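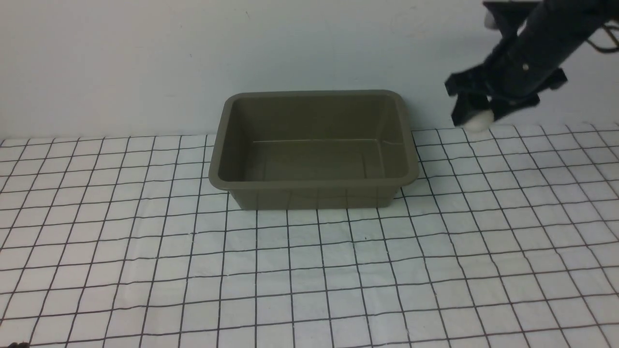
**New walking route links Tullbridge and Rerkcombe**

Walkers will be able to follow a waymarked path all the way from Tullbridge to the coast at Rerkcombe from April, when the Hettiarachchi Way opens with a first public walk setting out from Tullbridge market cross at 9am.

The route takes 3 days at an easy pace, or 2 for anyone with strong legs and a light pack. It climbs out of town through the beech woods, crosses the open moor and drops to the sea by the old drovers' lane - a lovely stretch that has been missing from local maps for years!

It is named after the late schoolteacher who walked it every summer and left behind hand-drawn notes of each stile and spring. Her niece, Hashini Amarasinghe, has spent the winter checking them against the ground.

"I kept finding things exactly where my aunt said they would be," she said. "There's a flat stone above the second ford where she always ate her lunch, and I sat there and ate mine. I can't wait to see other people up there with their boots off."

The path has been marked by the Cladero walking group, whose members have also raised almost 4,000 pounds for new signposts and a footbridge.

Miłosz Żak, who leads the group, said: "We've had rain, bogs and one very determined ram, and I'd do it all again. Come for the whole thing or just for an afternoon."

Simple beds for walkers will be offered at the chapel hall on the moor road, with tea and a drying room. Dogs are welcome on leads during lambing.

Places on the opening walk are free, and names can be left at Tullbridge library. Bring a packed lunch and waterproofs.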